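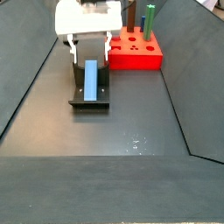
Star peg leans in its hole and the shapes don't match up – is our board missing bits?

Posted in Toys, Games & Puzzles, 27th July

Hi all, hoping someone knows these peg boards better than I do. I picked up a red one second-hand for my little boy (the seller called it a Trinmont board, though there's no name on it that I can find) and I'm a bit stumped by it.

It's a thick red block with holes of different shapes in the top, and you stand the matching pegs in them. We've got a green star, a blue one with rounded ends, a brown one and some others. The green star is my main headache. It goes in, but it won't stand up straight, it always has a bit of a lean on it. Everything else is fine, or fine enough. My son doesn't care in the slightest but it's driving me mad every time I walk past.

The other thing is the small round holes. There's a little cluster of three of them and I haven't got a single peg thin enough to go in. Did it come with more pieces? I paid 5 pounds for it so I'm not exactly going to complain to anyone, but if there are bits missing I'd quite like to find replacements before November, when his cousin turns two and it gets passed on.

I've tried turning the star round to every point in case one way fits better than another. It doesn't seem to make any difference.

Thanks in advance!

gotov_lane
Member, 51 posts

We had a very similar one, and the lean drove me round the bend as well, so you have my sympathy! I think a star is just an awkward shape to make a snug fit for. If the hole is even slightly bigger than the peg, the peg will tip until it touches on one side and then stay there. The tall ones show it most, as a tiny bit of play at the bottom turns into a lot at the top.

What I'd do first is check the hole is clean. Ours had years of biscuit in it. I used a cocktail stick and then a damp cotton bud, right down into the corners, and left it upside down on the draining board overnight. Then look at the bottom of the peg itself. If it's been chewed or dropped there might be a rough edge stopping it going all the way down – a very light rub with fine sandpaper sorts that out, but go gently, you can't put it back on again.

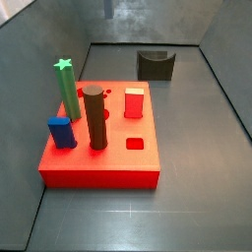 If it still leans after that, cut a thin strip of paper, wrap it once round the bottom of the peg and try it in the hole. If it stands up straight with the paper on, you know it's only a loose fit and nothing's broken. I wouldn't leave the paper there for a small child, mind, it'll be in his mouth within the minute. It's purely a test.

I ended up leaving ours as it was. A looser peg is easier for little hands to get in and out, and my daughter used to go for the star first every time.

As for the small holes, I honestly couldn't say. Ours didn't have a group of three like that.

pekeck73
Member, 12 posts

just buy another one, they're cheap. mine was from the chornovol toy stall at our market and nothing leans

two_sugars_please
Regular, 23 thanks received

I can't help with the lean (what was said above sounds right to me) but on the small holes, don't assume you're missing one peg per hole. Some sorting toys have a piece with prongs underneath, so a cluster of three could all belong to one peg. Before you go hunting for three skinny ones, turn every piece you've got upside down and have a look at both ends. I had a stacking set for months before I noticed one of the pieces had little feet on it.

If none of yours have prongs then yes, I'd guess something's gone astray. Message the seller and ask them to look under the sofa. I'm only half joking, I sold a puzzle last year and found the last piece of it down the side of a car seat a fortnight later. Posted it on and the buyer was thrilled.

Failing that, a job lot of odd pegs from a charity shop is worth a rummage. Take the measurements with you, the width of the hole and how deep it goes, and make sure anything you buy is too big to swallow. I'd be wary of anything really thin for a child turning two, so you might decide you're better off leaving those holes empty anyway.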